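Interim Progress Report: Shelf-Life and Labeling Review of Imported Dry Snacks

Submitted to: Allbridge Food Programs Fund
Submitted by: Deston Consumer Laboratory
Principal investigator: Unathi Magagula
Reporting period: second half-year, ending April

1. Status

Work packages 1 and 2 are complete. Work package 3 (storage trials) is under way and is behind the schedule in the grant agreement. Work package 4 (retailer guidance) has not started. Spending is within the approved budget for all lines except consumables, which is discussed in section 6. No change to the end date is requested at this time.

2. Sampling

The purchase plan called for packaged dry snacks bought at retail from independent grocers, without notice to the store. A total of 586 units was bought during the period. Each unit was logged on the day of purchase with the store code, shelf position, price paid, date marking as printed, and the language or languages of the label. Units with crushed or opened packaging were logged and set aside. They are not included in the moisture or rancidity results but will be reported separately, as package damage at the point of sale was raised by Allbridge at the last review.

Sampling in the Clorkel district was done in two rounds instead of one. Several stores there restock on Tuesday, and the first round, done on the day before, found shelves too thin to meet the minimum number of units per product. The second round met the minimum. Both rounds are kept in the data set and carry a round code.

3. Label review

Labels were read by two reviewers working separately. Where the reviewers disagreed, the label went to a third reader. Product type, net weight, ingredient list, allergen statement, date marking and importer address were scored as present, present but incomplete, or absent. Legibility was scored on a separate scale and is not combined with the content score.

The most common fault was a date marking with no indication of day and month order. The second was an importer sticker placed over part of the original ingredient list. In the second case the sticker was lifted where this could be done without tearing the label beneath, and the two lists were compared. Differences were mostly in the naming of oils and starches. A full table will be supplied with the final report.

Rigid cups and tubs needed a change to the protocol. The original score sheet assumed a flat front and back panel, and reviewers were assigning text on curved sides to different panels. The sheet now records lid, side and base, with the side treated as one continuous panel. All cups scored before the change were scored again.
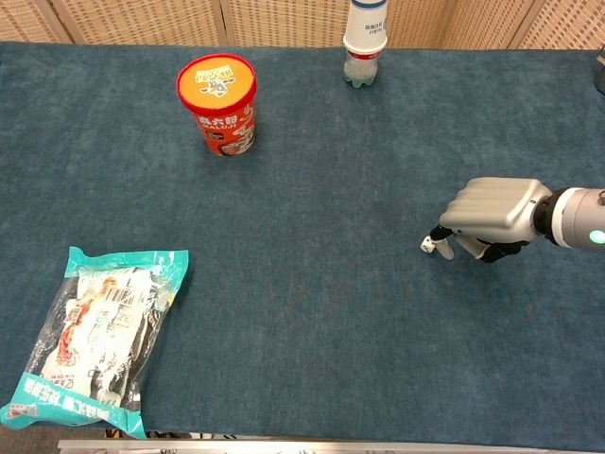 Cup-format snack with printed lid and side panel; Chinese lettering, with "MALUJI" in Latin letters on the side.

Reader agreement on cups improved after the change, and fewer labels are now sent to the third reader. The remaining disagreements concern legibility, mainly light text on a glossy surface. Reviewers have been told to score legibility under the bench lamp only, with the unit upright.

4. Storage trials

Storage trials use three conditions: ambient, warm, and warm with high humidity. Units are withdrawn at fixed intervals and tested for moisture content, water activity and peroxide value. There are 96 units in each condition at the start of the trial.

The humidity chamber supplied by Amegashie failed its acceptance check. Readings at the upper and lower shelves differed by more than the tolerance in the purchase specification. The supplier replaced the circulation fan and the chamber passed on the second check. The humid condition therefore began eight weeks after the other two. To keep intervals comparable, its withdrawals will follow its own start date, and results will be reported by time in storage.

Early withdrawals from the ambient condition show little change in moisture. Peroxide values in fried products are rising in the warm condition, as expected, but the number of withdrawals so far is too small to support a rate. No results are available yet for the humid condition.

5. Data handling

Records were moved from spreadsheets to the laboratory database during the period. The move exposed duplicate unit codes from the first purchase round, caused by two buyers using the same code range. The duplicates were resolved from receipts. Code ranges are now issued centrally before each round.

6. Budget

Consumables are overspent by $3,000. The cause is the cost of reagents for the peroxide test, which was budgeted on the basis of single determinations and is being run in duplicate. We propose to cover the difference from the travel line, where savings were made by combining store visits. Written approval for this transfer is requested.

7. Next period

Withdrawals will continue in all three conditions. Drafting of the retailer guidance will begin once the label tables have been checked, and a first version will be sent to Allbridge for comment before it goes to stores. The damaged-package data will be written up as a short annex.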